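Can a folding screen count as a wall for subletting part of a shop?
Posted in Small Business and Leases, 2 June 2018

Aldana Valdebenito
I rent a ground floor unit in Olinport, on the Maldonado side of the canal. I sell fabric and do alterations. The unit is bigger than I need and I want to let the back part to a friend who packs snack orders for mail delivery. The rent is 3018 a month and she would pay me a share.

My lease says I may share the space "provided no partition is erected without written consent." I don't want to build anything. I have a tall folding divider in tan woven panels and I would set it up behind her table. My landlord is slow to answer letters, and the last one took until April. Do I need his consent for a divider that just stands on the floor? And does it change anything if she pays me directly?
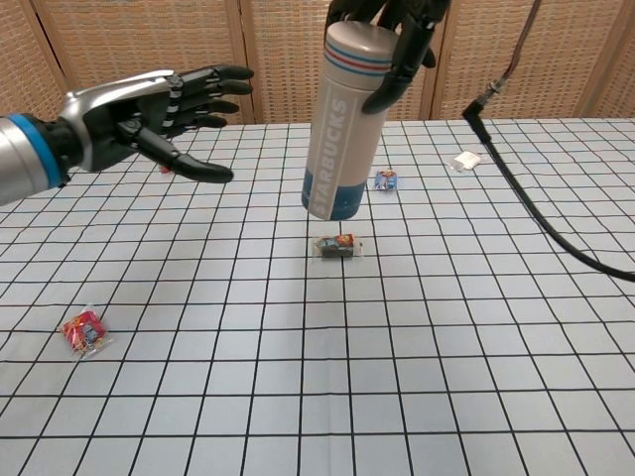 Gisela Cáceres
A freestanding divider is furniture. "Erected" in a lease normally means something fixed to the floor, wall or ceiling, so that you would have to repair a surface after taking it out. If you can fold it up and carry it away, I would not expect a landlord to get far calling it a partition. Check whether your lease has a definitions page first. Some of them define partition to include "screens," and then you do need the letter.

The money question is the bigger one. Sharing space and subletting are often treated differently. If she has her own key, her own marked area and a fixed monthly payment, it starts to look like a sublet, whatever the two of you call it. Look for a clause headed Assignment or Alienation. Mine was clause 7, and it allowed sharing only with a company in the same group, so a friend would not have qualified.

Also tell your insurer. Food packing is a different use from fabric sales, even if everything arrives sealed. Mine wanted the floor area in square feet (138 in my case) and a list of what was stored there. The premium went up a little.

Lourenço Garcia
just do it, landlords never check. had a curtain up for 6 years

Wenceslao Durán
I would not follow the advice above about landlords never checking. Mine sent an agent to look at the meter and he wrote down everything he saw.

I agree with Gisela on the divider. Two things to add. Keep it clear of the rear exit and don't block the view of any exit sign, because a fire inspector won't care whether it is furniture or a wall. And if it is woven material, ask the seller whether it has a fire rating. Ours came from a shop called Drodik and they emailed the certificate the next day.

For the landlord, send a short letter saying what you plan to do and ask him to confirm in writing. Don't take silence as a yes. Keep a copy with your lease. 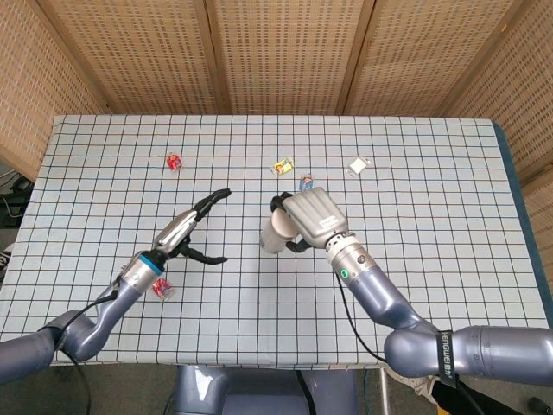 Tall folding divider standing behind a table with a grid-patterned cloth

Aldana Valdebenito
Thank you. There is a definitions page and it does not mention screens. Clause 7 in mine is about signs, but there is an Alienation clause further on and it says no subletting of part. I will write to him before she moves anything in.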